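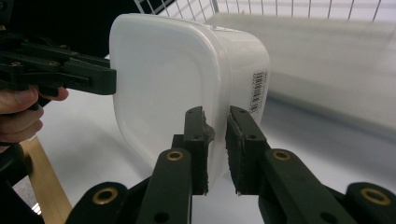 Sorting by resin is the easy part, according to Treasa Coughlan, and the trouble starts with whatever is stuck to the resin. She has run the wash line at Rowlands for 12 years. Labels, adhesive and food fat account for most of the rejected bales there.

Print this article | E-mail this article
Home | Materials | Processing | Markets | Archive

Filed under: Plastics Recovery

Most rigid food tubs are molded from polypropylene. The polymer melts near 160 degrees Celsius and floats in water, which lets a plant separate it from PET in a simple sink-float tank. Paper labels behave less well. In a hot caustic wash the fibers break up, pass through the screens and settle on the flake. They char in the extruder and show up as black specks in the pellet.

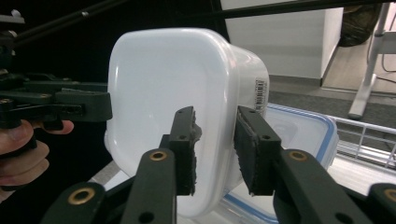 Film labels of the same polymer as the tub can stay on through the wash, but their inks bleed. A batch of natural flake that picks up ink drops to gray grade, and gray sells for less. Buyers at Wundis take a sample from each lot, press it into a plaque and read the color on a meter. Lots over the limit go to pipe and pallet makers.

Adhesive is the other variable. Jellance, a supplier of label stock, offers a grade that releases at 65 degrees in 3 minutes. Nipon Sitthichai tested it on the Skernimine pilot line in April and recorded clean release on roughly 100 kilograms of flake. At lower temperatures the glue softened without letting go, and flakes clumped in the dryer.

Heating the wash water costs money. Rowlands recovers part of the heat from its rinse tanks and runs the caustic loop at 70 degrees. A second loop is due to be fitted before winter, with a finer screen on the return side.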